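Why Did the Robot Pinch Too Hard?

Robots and How They Work: Reading for Grades 3 to 5

Robots make mistakes. Some are small, like dropping a sock. Some can hurt a person or break something. This page is about a robot that squeezed too hard, how people found the problem, and what they changed.

The robot's job

The robot was called Benora. It worked at a company named Zolix, in a room where small parts get sorted into plastic boxes. The boxes have little sections inside, like the ones people use for beads or screws. Benora had to open a box, put a part in a section, close the lid, and snap the latches shut.

A box like that is easy for you. You have been opening and closing things since you were a baby. Your fingers feel the lid bend a little, and they feel the click when a latch shuts. If something is in the way, you stop before you think about it.

A robot has none of that unless people give it. Benora had two arms, and at the end of each arm was a gripper. A gripper is a robot's hand. Most have two fingers that move toward each other and apart, like a pair of tongs.

Learning from people

Benora did not start out knowing how to handle a box. It learned from examples. A person does the job while holding grippers in both hands, so that every move is made with gripper fingers and not with human ones. The moves are saved. A computer studies a large number of them and looks for patterns, and the robot uses those patterns when it tries the job. 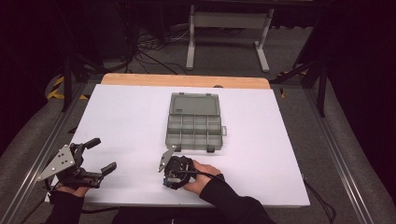 A person holds a gripper in each hand near a closed plastic box.

Saving one example does not take long, but a robot needs a lot of them. Benora's first set had over 300. In them, people opened boxes, closed boxes, and put small things inside.

What went wrong

One morning in May, Benora was closing a box. A part was sticking up between the lid and the bottom, so the lid would not go all the way down. A person would have felt this and lifted the lid to look.

Benora kept pushing. Then it squeezed. The plastic cracked near one corner, and a piece flew off and landed on the floor. A worker was standing 2 steps away. The piece did not hit anyone, but it could have. The worker pressed the red stop button, and both arms stopped moving.

The red button is called an emergency stop. It cuts the power to the motors. Every worker in the room knew where it was, and the rule was simple: if anything looks wrong, press it first and talk about it later. Nobody gets in trouble for pressing it.

Looking for the cause

After a fault, engineers do not just turn the robot back on. They want to know why it happened. At Zolix the robot stayed off for 11 days while a team looked for the answer.

First they checked the gripper. A loose screw or a worn-out finger can make a gripper close in a strange way. The gripper was fine.

Next they checked the force sensor. A force sensor measures how hard something is being pushed or pulled. The sensor in Benora's wrist was made by a company called Morelli, and it was working. It had even noticed the hard push. The number was there in the robot's records. But the robot's program had no instruction telling it what to do when the number got that high, so it did nothing.

Then they went back to the examples. They watched all of them, one after another. In every one, the lid closed the way it should. There was never a part in the way. Benora had never been shown a lid that would not shut, so it acted as if the lid was fine and just needed more pushing.

So there were two causes. The robot had no limit on how hard it could push, and it had never seen this kind of trouble. Engineers often find more than one cause when they look into an accident. Fixing one and leaving the other would not be enough.

What they changed

The team started with the limit. They picked a number for the force sensor. If the push goes higher than that number, the arm stops and backs away, and a yellow light comes on to call a person over. They named this program Clirlow. It is always running, and the robot cannot switch it off.

After that they made new examples. Good practice for a robot includes boxes that are open, boxes that are closed, boxes turned at different angles, and boxes with something inside. 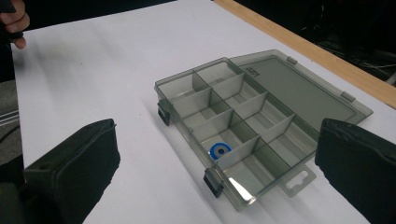
By the Robots and How They Work team
Science writers for young readers
Updated Aug 15, 2025

A small blue ring lying flat in a section is no trouble for a lid. A long part standing on its end is a different story. The team put parts in the wrong way on purpose, and the people with the grippers showed what to do: lift the lid, move the part, try again. If it still does not close, let go and wait.

They also put a clear screen between the robot and the place where people walk. If plastic breaks again, the screen is there to catch the pieces.

Testing it again

Before Benora went back to work, it had to pass a test. The team gave it 8 boxes that could not be closed. It had to stop safely every time. On the first try it stopped for all but one, so the team lowered the force limit and ran the whole test again from the beginning. The second time it passed.

The lower limit caused a small problem of its own. Some latches are stiff, and now the robot sometimes stops when nothing is wrong. A person has to walk over and snap the latch by hand. The team decided that was all right. Stopping too often is slow, but it is safer than pushing too hard.

Words to know

Gripper: the part of a robot that holds things.
Force: a push or a pull.
Sensor: a part that measures something, such as force, light, or heat.
Fault: something wrong in a machine or its program.
Emergency stop: a button that makes a machine stop right away.

Try this at home

Find an empty plastic food container with a lid. Pick up a pair of kitchen tongs in each hand and try to put the lid on. Ask a grown-up which tongs you can use. Go slowly, and stop if the lid starts to bend. Then put the lid on with your fingers, and pay attention to what you feel just before it closes.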